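Re: [floor-talk] What happens to the sorting bench people?

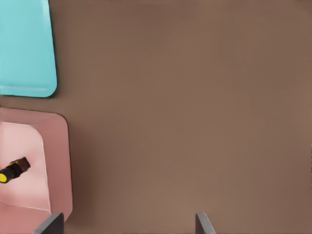 Giorgia Bellini
Returns and small parts lead, Wevance (Marsden building)

Hello everyone, and a special hello to the folks who joined over the spring and have been reading along quietly. I was quiet on this list for a good two years myself, so take your time.

The question quoted below came in while I was up to my ears in the May stock check, and I kept meaning to send a quick answer and then finding I had more to say than a quick answer would hold. So get a coffee.

> We have been told that a sorting arm is coming to our returns bench
> before the end of the year. Our supervisor says no one will lose
> hours, but no one has said what we will be doing with those hours
> either. There are 13 of us and most have been on the bench a long
> time. If your site already went through it, could you say what a
> normal day looks like now? I'm less interested in how fast the
> thing is.

First, I felt that one. When our manager told us about the Onero cell, I went home and reorganized my whole kitchen, which my husband will tell you I only do when I'm worried. We were told about hours too. Hours are fine, but a person wants to know where she'll be standing.

The picture at the top is the simulated bench we practiced on before anything was bolted down at Marsden. You get the cyan tray, the pink bin under it with one small black-and-yellow piece lying in it, and the tips of the two gripper fingers coming up from the bottom. It's a plain brown surface, nothing like our real one with its tape marks and coffee rings. I looked at views like that for most of a month. The job in the practice runs was the simplest one we have: find the small part in the bin, pick it up, put it in the tray.

What I didn't expect was how much they would need us for that. The two engineers were very nice and very young, and they had never handled a returned part in their lives. They didn't know that people at the bench look at the end of a piece before they look at the body, or that you never grab an odd-shaped one by its fat end. I had been doing it so long I had to slow my own hands down to see what they were doing. If they offer you a chance to sit in on the practice runs, please say yes, and ask for it to be on the clock. Ours was, but only after I asked.

Now, the normal day. The arm takes the small, hard, tidy things. On a full shift we get up to 3,000 pieces through the bench, and the arm handles the dull part of that. We start with a walk around at the beginning of the shift, check the bins are sitting where they should be, and clear whatever the night left in the reject box. After that, two people look after the cell and the rest of us do inspection, repacking and the soft or tangled things it can't manage. Cords, mostly. I've come to think of cords as job security.

My wrists are better. I'm 55 and I had a brace in my locker for years, and I haven't put it on since winter. On the other side of the ledger, the bench used to be where we talked. Everyone faced everyone. Now we're spread out, and when you're watching a cell you can't really chat — you have to keep half an eye on it. We missed that more than we thought we would, and it took a while for anyone to say so out loud. We asked for our morning break to be taken all together, 30 minutes instead of two short ones, and they gave it to us. It helps some.

The other thing to ask about is rotation. For the first few weeks the same two people watched the cell all day, and they were bored stiff and tired in a new way. Now we swap at every break. Get that in writing early, along with who is allowed to stop the arm. At our site everyone on the bench can stop it, and no one has to explain themselves first.

I know the Nistine site did theirs differently and kept the old bench running next to the new cell for a while. If anyone from there is still reading, would you write in? I'd love to know if people moved back and forth or if it split into two camps.

And to the person who asked, write to me off list if you'd like our rotation sheet. It's nothing fancy, it has my handwriting in the margins, but you're welcome to it.

Warmly,
Giorgia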